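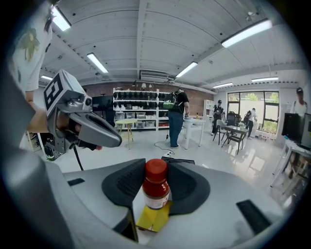 Naltbridge, June

# Chapter 4: Comparing Hand-Held Grippers

In the previous chapter we measured grippers which are fixed on an arm. Now we take the arm away and put the tool in the hand of a person. The fingers stay the same, but many of the numbers change, and the student must learn which changes come from the tool and which come from the hand.

A small bottle with a ridged screw cap is a good first object. It is narrow, it stands upright, and it offers two very different surfaces, the cap and the label. With rounded, textured rubber pads, like the black ones at the opening of this chapter, the contact area depends strongly on the height of the grasp. The long gray fingers of the second tool meet the object in another way, and their results should be kept in a separate table.

The data of this chapter come from the trials of Mwanahawa Shemweta and Fulgencio Ortuño, who recorded 2131 grasps with two finger types. Of these, 1043 were made with the rubber pads. Each operator repeated every object 100 times, with a pause after each set. Grasps in which the operator corrected the position with the other hand were marked and are discussed in Section 4.5.

Before you read further, please review these terms from Chapter 2: *closing force*, *slip*, *marker pose*. The square marker on top of a tool gives its pose to an outside camera, and an error of this pose goes directly into the slip value.

## 4.1 What we keep constant

We begin with the object set. It has 13 items, and all of them must be grasped at the same table height by every operator.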